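November 26, 2021

**Gesell building - fire, electrical and general safety walk, ground floor + Hanano wing**

Key: [x] OK, [ ] not OK or not checked, see comment. Comments are mine, typed up straight after from the clipboard so excuse the shorthand. Last full walk was June.

## Exits and corridors

- [x] Front exit opens fully, no key needed
- [x] Front exit sign lit
- [ ] Rear exit (door 2) opens fully
 - Sticks at the bottom. Had to shoulder it. Same comment in June. Marti said they would plane it, no sign they did. Needs doing this time, it's the only way out for the Hanano wing if the corridor is smoky.
- [x] Rear exit sign lit
- [ ] Corridor clear, full width
 - Flattened boxes against the wall by the mail shelf again. Moved them to recycling myself. Please put a notice up.
- [x] Floor covering flat, no lifted edges
- [ ] Entrance mat
 - Curling at one corner. Tape is not a fix, replace.
- [x] Stair handrail tight
- [ ] Stair nosings
 - Second step from the bottom has lost its grip strip. Bare metal, slippy with wet shoes.

## Fire doors

- [x] Kitchen door closes on its own from any angle
- [ ] Store room door closes on its own
 - Propped open with a paint can when I got there. Closer works fine once the can is gone. Took the can away. It will be back.
- [ ] Hanano wing corridor door
 - Closes but doesn't latch. Closer needs a quarter turn or so, or the strike plate has moved. Ask Marti to look at it on the same visit as door 2.
- [x] Smoke seals present, not painted over
- [x] Glass panels, no cracks

## Extinguishers and alarm

- [x] Extinguishers on hooks, pins and tags in place
- [x] Gauges in the green
- [ ] Kitchen extinguisher reachable
 - Reachable but only just, vacuum cleaner parked underneath. Move it.
- [x] Fire blanket in kitchen, tapes hanging free
- [x] Alarm panel showing normal, no faults
- [x] Call point test
 - Tested the one by the front exit. Sounded straight away, reset in under 20 seconds.
- [ ] Alarm log book up to date
 - Gap in the weekly tests. Either it wasn't done or it wasn't writen down. Both count as a fail.
- [ ] Emergency lights, full discharge test
 - Not done today, building was in use. Flick test only, all came on. Full test to be booked for an evening.

## Electrical

- [x] Main panel door shut, nothing stacked in front
- [ ] Circuit labels
 - Two breakers still blank. Brultach left a pencil note on the inside of the door and I can't read it. Ask them to label properly when they come for job 923.
- [ ] Outlet covers
 - One cracked, low down beside the copier. Taped off, do not use.
- [ ] Extension cords
 - One power strip plugged into another behind the front desk. Unplugged it, left a note. Heater was running off the far end!! Heaters go in the wall or not at all.
- [x] Outdoor outlet has its cover, trip test OK
- [ ] Portable heaters
 - The one at the front desk has no tip-over switch. Take it out of the building.
- [x] Microwave and kettle cords, no damage

## Tables and work surfaces

Checked for wobble, sharp edges, and whether you can get round them without climbing over a chair.

- [x] Front office desks
- [ ] Folding tables in meeting room
 - One has a leg lock that doesn't click. Chalk cross on the underside. Don't set it up.
- [x] Table in Hanano wing
- [ ] Kitchen counter
 - Edge strip lifting next to the sink. Will catch a sleeve. Glue it.

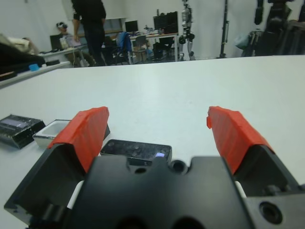
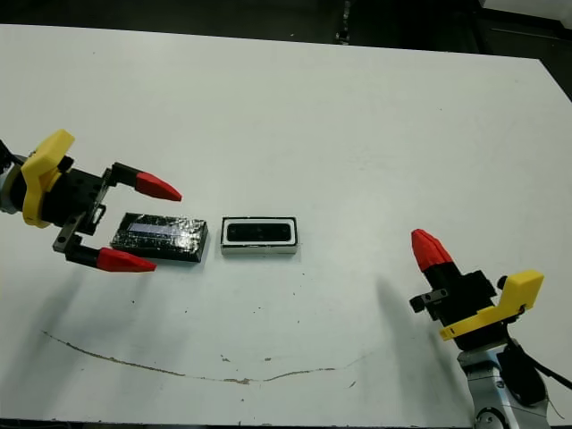 White tabletop, Hanano wing.

## Kitchen

- [x] Fridge seal
- [ ] Fridge thermometer
 - Missing. There was one in June.
- [ ] Cleaning products stored away from food
 - Bleach on the same shelf as the coffee filters. Moved to the low cupboard. Wants a child latch if the Saturday-type family events start up again.
- [x] Hot water, not scalding at the tap
- [x] Drain running
- [ ] Floor by dishwasher
 - Damp. Could be a slow leak, could be the mop. Dried it, check again next week.

## Store room

- [ ] Top shelf loading
 - Paper boxes stacked close to the ceiling. Bring them down, heavy stuff goes at waist height.
- [x] Shelving fixed to wall
- [ ] Step ladder
 - Missing a rubber foot. Tagged out. Do NOT lend to the painters.
- [x] Light works, switch by the door
- [ ] Paint and thinners
 - Old cans, one with the lid not on properly. Get rid. Town collection takes them, no need to keep them over winter.

## First aid

- [x] Kit in kitchen, sealed
- [ ] Kit in Hanano wing
 - Opened, no gloves left, eye wash out of date. Reorder both. Adhesive bandages come in a box of 100, get the plain ones.
- [ ] Accident book
 - Found it in the end, in a drawer. It lives on the hook beside the kit. Put back.
- [x] Emergency numbers posted by the phone

## Outside

- [x] Gutters, front
- [ ] Gutters, rear
 - Full of leaves and dripping onto the ramp. That ramp will be ice soon. Most urgent thing out here.
- [ ] Ramp grit bin
 - Empty. Order before the first freeze.
- [x] Parking lot lights
- [ ] Meeting point sign
 - Faded, can't read it from the door. New sign.
- [x] Trash bins kept away from the wall

## To do, worst first

| Item | Who | When |
|---|---|---|
| Door 2 sticking | Marti | this week |
| Hanano corridor door latch | Marti | same visit |
| Rear gutters, grit for ramp | Marti | before first freeze |
| Front desk heater out | us | today - done |
| Cracked outlet cover, breaker labels | Brultach | with job 923 |
| Emergency light discharge test | us | evening, date tbc |
| Eye wash, gloves, bandages | us | order now |
| Stair grip strip | us | this week |
| Fridge thermometer | us | whenever |

Not checked: roof hatch (no key), boiler room (locked, Marti have the key). Both to go on the next sheet.

Copy to Marti by email, paper copy in the red folder at the front desk. If you fix something on the list intial and date it on the paper copy.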